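Trosamley Butter Cloth: A Second Opinion
Reviewed by Asif Soomro
23 Jul 2026

I did not want to review a cleaning cloth. I have a drawer full of them, most bought on the strength of somebody's glowing write-up, and most now living under the sink with the dead sponges. But three readers wrote in about the Trosamley, all of them using the word "thirsty," so I ordered a pack of two and paid for it myself.

The pitch is familiar. A soft, thick, pale yellow cloth that is supposed to replace paper towels, sponges and your old dish rag in one go. The sleeve says it drinks up 9 times its own weight in water and is good for 3,000 wipes. I have no idea how anyone arrived at that second figure, and the sleeve doesn't say. Who was wiping? What was on the counter? I wrote to the company to ask and got back a coupon.

Out of the sleeve it is stiff as cardboard, and you have to soak it before the first use. The instructions mention this in tiny type under the fold, so I missed it and spent a minute pushing water around my counter. Once soaked it goes puffy and does a decent job. Spilled coffee, pasta water, the puddle under the dish rack: all gone in one or two passes. I'll give it that.

Wringing it out is another matter. The cloth holds so much that it takes a real twist, and anyone with sore hands is going to hate it. My mother gave up on the second squeeze and went back to her Clastska, a plain cotton thing she has owned for years.

Then there's the color. Butter yellow looks lovely on a store shelf in Cesville. In a kitchen that sees turmeric and tea every day, I'd call it a strange choice. Every crease turns into a little line of shadow, and any crumb or speck stands out against it. If your idea of a good rag is one that hides its past, buy gray.

I also don't care for how it behaves when you pick it up. It won't drape the way a thin cotton rag does. It bunches, one end swells into a fat lump, and the rest trails off in a strip, so you're forever flattening it out again before you can wipe anything flat.

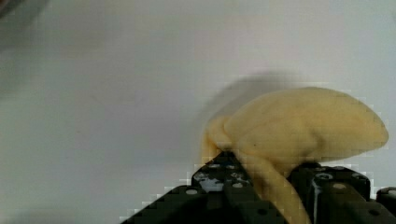
Folding it in quarters helps for about one swipe. After that the corners wander off. The maker's own tip is to fold it in thirds, and I tried that too – same result, with more folding.

Washing went better than I expected. It went through the machine on warm with the dish towels and kept its softness, though you're told to skip the dryer and the fabric softener. Air drying takes all night over the faucet. In December, in my kitchen, I would plan on longer.

As for price, the pack costs more than a stack of Chaudhry bar mops, and the mops don't come with a list of rules. The Trosamley listing shows 611 reviews, nearly all of them five stars, and I can't square that with the object in my sink. It's a fine cloth for spills. For wiping down a table or getting around a faucet, I keep reaching past it.

Buy one if you have a leaky dish rack or small children. I wouldn't clear out the rag drawer for it. Mine has gone back to the bathroom, where it sits by the tub and mops up after the shower, and I may order another if the price drops – with the coupon, I suppose.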